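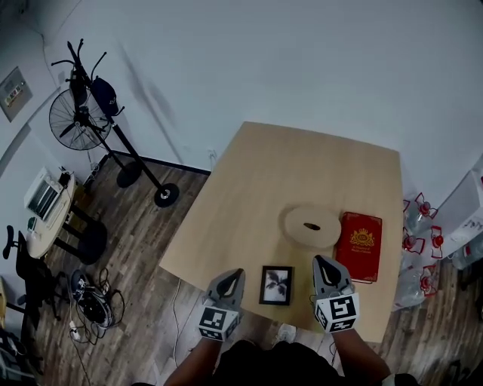 When a ship is late, the first question people ask us is where their things are, and the second is who will pay. We are a small freight office in Ekmont and we send household goods and small commercial lots by sea. These answers are for customers whose cargo is on a route with a security warning. Many of you do not ship machines or steel, you ship the kind of things that stand on any table at home: a red hardcover book with gold borders, a small picture in a black frame. The rules are the same for these as for a full container.

Is my cargo still moving if there is a warning for the area?
In most cases yes. A warning does not close the sea. The carrier decides if the ship continues, waits at anchor or takes the longer way. We learn about the decision at the same time as other agents, and we write to you the same working day.

What happened with the Rundano in November?
The Rundano was sent on the longer route after two other ships reported small boats coming near them at night. She was not attacked and there was no damage on board. She reached Drirnito 31 days later than planned.

Do I have to pay more when the ship changes route?
Sometimes. The carrier can add a war risk surcharge, and at present it is 56 dollars per cubic meter on our eastern route. If your booking was confirmed before the surcharge was announced, you pay the old price. The extra fuel is not charged to you separately.

Does normal cargo insurance cover an attack?
Usually it does not. Standard policies exclude war, seizure and mines. You need a war risk extension, and you must buy it before the cargo is loaded. Please read also the part about cancellation – the insurer can end this extension with short notice, but cargo already at sea normally stays covered until it is discharged.

What is "general average"?
It is an old rule of the sea. If the captain must give up part of the cargo, or pay for a rescue, to save the ship, all cargo owners share the cost. This includes owners whose boxes came home without a scratch. For one shipment last year with a declared value of 925 dollars, the owner had to leave a deposit before we could release it.

Can I take my goods back before the ship leaves?
Yes, until the container is closed. The handling fee is 400 dollars for a shared container. After closing we can only ask the terminal, and they often say no.

Who can I speak to?
Write to Yu-ting Yu at the claims desk and put your booking number in the subject line. For cargo that goes through our partner office Đàm, please write to them first, they hold the original papers. The telephone is open until 4:30 p.m.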